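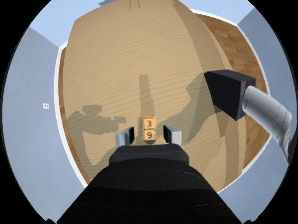 # Hemum opens sales of its block-handling practice package for two-arm robots

Hemum started taking orders on Thursday for Nistato, a software package that lets shops and schools rehearse small pick-and-place jobs in simulation before they run them on real arms. The company, based in Drundstead, has been testing it with a small group of customers over the summer.

The package comes with a simulated room, a table and a set of numbered wooden blocks. The user sees the job from a wide-angle view that looks past the gripper to the tabletop, and can place the blocks anywhere within reach of the fingers. A session can be replayed from the start or from any point where the user dropped a marker.

Nistato costs 2000 dollars a year for a single seat. Schools pay 60 percent of that. A trial version is free and stops saving work after 70 sessions, though it can still be opened after that.

"Most of our customers have one arm and a line of people who want to use it," said Veronika Zwahlen, who runs sales at Hemum. "They can do the first week of work at a desk."

## What is in the package

The base version covers sorting, stacking and lining up blocks by number. Lighting can be changed, and so can the shadows that the arms and other objects throw across the table. Giang Phí, the engineer in charge of the simulator, said shadows got more work than any other part of the release.

"A block in the shade has a different color from a block in the light, and a vision program trained on clean pictures will miss it," Phí said. "We had that complaint from testers in the first few days."

Finger opening, approach height and closing speed are set by the user. There is no automatic grasp planner in the base version. Hemum sells one as an add-on, under the name Triệu, and customers who ordered it during testing will keep it at no charge for the first year.

## Early users

Njoroge Mohamedi teaches an evening automation class in Drundstead and has used the test version with his students. He said setup took him most of an afternoon, mainly because the manual skips over how to load a custom block set.

"The blocks that come with it are fine for the first few lessons," Mohamedi said. "After that you want your own shapes, and I had to write to them to find out how." Hemum said a new chapter on custom objects is being written and will be sent to all buyers in September.

Ustyna Melnychuk, a technician at a packaging shop, was less concerned with the manual than with the contact model. In her tests, blocks that sat edge to edge sometimes slid apart too easily when a finger brushed one of them — more easily than the ones on her bench. Phí said friction values can be edited by hand in the current version and that the default will be raised in the next update.

Melnychuk said she plans to buy one seat anyway. Her shop used the trial to work out finger clearance for a new carton insert.

## Requirements and support

Nistato runs on a desktop computer with a separate graphics card and supports up to 2 arms at a time. Laptops are not supported for now. Orders include email support on weekdays, and phone support is sold separately.

Hoi-yan Yu, who handles training for Hemum, will hold an online introduction for new buyers later in the month. Places go to paid seats first, then to schools on the trial.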